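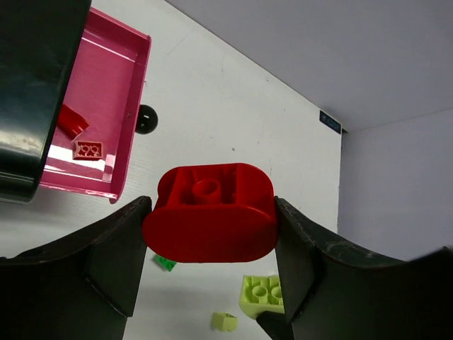 Wrist camera view with the red block held between both fingers. Submitted by Freya Sedgwick.

Gripper loses long toy blocks during transfer to a sorting tray

Freya Sedgwick
Posted June 18, 2022
Status: Resolved

I am a member of the Indwood shared workshop, where I am building a small sorting station for plastic toy bricks. The arm was assembled from a kit and carries a two-finger gripper with a camera at the wrist. The station is required to pick a piece from a white tabletop and place it in one of several trays.

Small two-by-two bricks transfer without difficulty. The large red blocks with rounded ends do not. The fingers close on the block and lift it, but it rotates during travel and on many occasions drops before reaching the pink tray. Of 185 recorded attempts with this type of block, 14 ended with the block in the tray.

The finger faces are flat and have no covering. The grip target is set to 400 on the controller scale. Raising it to 867 stalled the motor and produced a fault. I would be grateful for advice on whether the fingers should be redesigned or whether the fault lies in my settings. Members without access to a machine shop would benefit most from an answer that uses common materials.

Gilles Moulin

The settings should be left until the contact surfaces have been addressed. A glossy block held between two bare flat faces has very little to resist rotation, and additional force will not correct this. The following procedure is recommended.

Disconnect power to the arm. Clean both inner faces with isopropyl alcohol and allow them to dry. Cut two pieces of thin silicone or neoprene sheet to the size of the flat area and attach them with double-sided tape. Both pads must be of the same thickness, or the gripper will close off center. After fitting, run the closing calibration again and return the grip target to its original value.

It is also necessary to confirm where the block is being held. The camera can place the block in the middle of the view while the fingers are closing well above or below its center of mass. A hollow block does not always balance where its outline suggests. Mark the balance point on one block with a pencil and compare it with the line of contact at low speed.

Lastly, reduce acceleration on the wrist joint before altering anything else in the motion profile.

Wayne Inskip

Buy a suction cup. We changed over in April and have had no reason to go back.

Tõnu Kairys

With respect to the previous reply, suction requires a reasonably flat, closed surface. The block shown has a tube and ribs on its underside, and a cup will not seal against them. It may be suitable if every piece is presented with a smooth side toward the tool.

I support the recommendation concerning pads. Bicycle inner tube is an acceptable substitute for silicone sheet, provided the talc is washed off first. I would also clear loose pieces from beside the target before each pick. A small brick lying against a finger can be dragged along or prevent full closure.

Freya Sedgwick

Inner tube pads have been fitted and wrist acceleration has been halved. The long blocks now reach the tray consistently. I have marked the reply from Gilles Moulin as accepted.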